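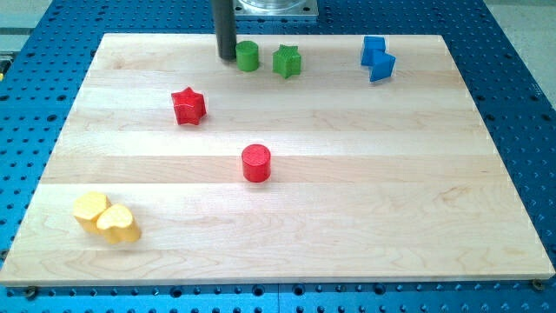 Startseite > Datensätze > Kleinteile > Bauklötze auf Holz

Diese Seite verwendet Cookies, um Ihre Einstellungen zu speichern. Einverstanden | Mehr erfahren

# Bauklötze auf Holz – README

Hallo und schön, dass du reinschaust! Hier liegt meine kleine Sammlung von Bildern mit bunten Klötzen auf einem hellen Holzbrett. Die Klötze sind grün, blau, rot und gelb, es gibt Zylinder, Sterne und eckige, und mehr wollte ich am Anfang auch gar nicht haben.

## Was drin ist

- 255 Bilder, alle als JPEG
- davon 202 zum Trainieren, der Rest zum Testen
- eine Tabelle `klotzliste.csv` mit Form und Farbe
- eine Datei `aenderungen.txt`, die ich mal mehr, mal weniger brav pflege

Die Ordner heißen `kastport_a` und `kastport_b`. Kastport war mein Arbeitstitel für das Ganze, und irgendwann hingen so viele Skripte an dem Namen, dass ich ihn nicht mehr losgeworden bin.

## Zum Brett

Ich mag das Brett sehr (man merkt's vielleicht). Es ist glatt und ziemlich blass, die Maserung läuft quer, und die einzelnen Bohlen haben leicht verschiedene Töne: mal cremeweiß, mal wärmer, mal ein bisschen grauer. Vorne rechts wird die Maserung wellig und dunkler. Wer nach Farbe segmentiert, sollte sich die Stelle vorher ansehen, bei mir hat der erste Schwellwert dort lauter Geisterklötze gefunden! Drunter steht der blaue Lochtisch. Das Blau vom Tisch und das Blau der Klötze bitte getrennt behandeln, also am besten erst das Brett ausschneiden und dann suchen.

## Formen und Bezeichnungen

In der Tabelle benutze ich kurze Namen: `zyl`, `stern`, `quader`. Der Stern hat fünf Zacken, der Zylinder ist kurz und gedrungen. Die blauen eckigen laufen alle unter `quader`, auch wenn sie fast wie Würfel aussehen. Ob sie verdreht liegen, steht in der Spalte `winkel`. Bei Sternen ist die Spalte leer, da konnte ich mich auf keine Nullrichtung einigen (Vorschläge gern!).

## Bekannte Macken

In 68 Zeilen fehlt noch der Winkel, obwohl er da sein sollte. Außerdem heißt Grün in `kastport_a` stellenweise `gruen` und stellenweise `grün`. Ist auf der Liste.

## Benutzen

Archiv entpacken, `klotzliste.csv` im Hauptordner lassen, fertig. Für nichtkommerzielle Sachen darfst du alles nehmen, über eine kurze Nennung freue ich mich.

Stand: 14.02.2022. Im April kommt die nächste Fassung, dann mit vollständigen Winkeln.

Schlagwörter: Bauklötze, Formen & Farben, Holz, Bilddaten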